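Pre-session check, pose tracking software – gripper 2, 8th May
Checked by: Evie Mapplebeck
Signed off by: Teodoro Catacutan

- [x] Tracker build matches the one on the tag. Dorby was one commit behind, pulled and rebuilt.
- [x] Intrinsics file loaded is the fisheye one. The April file is still in the folder. Please delete it.
- [x] Marker dictionary and marker size set in the config
- [ ] Clock offset under 20 ms. Got 35 on the first run and 20 exactly on the second. Left open.

Blinds down and ceiling lights on before starting the map. Lindalva built the last one with the blinds up and relocalization kept dropping near the windows.

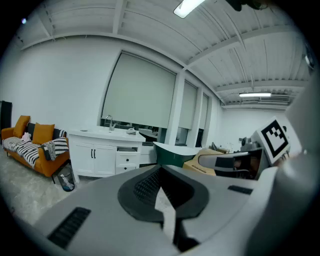 Map points should reach 1,000 before you save. Under 600, throw it out and walk the room again, slower on the turns.

- [x] Map saved and reloaded without error
- [x] Gripper mask applied, no features on the body
- [ ] Loop closure at sofa and sink. Sofa fine, sink closes late – Cyril to look at the threshold.
- [x] Log level back to normal

Do not record training data until both open items are ticked.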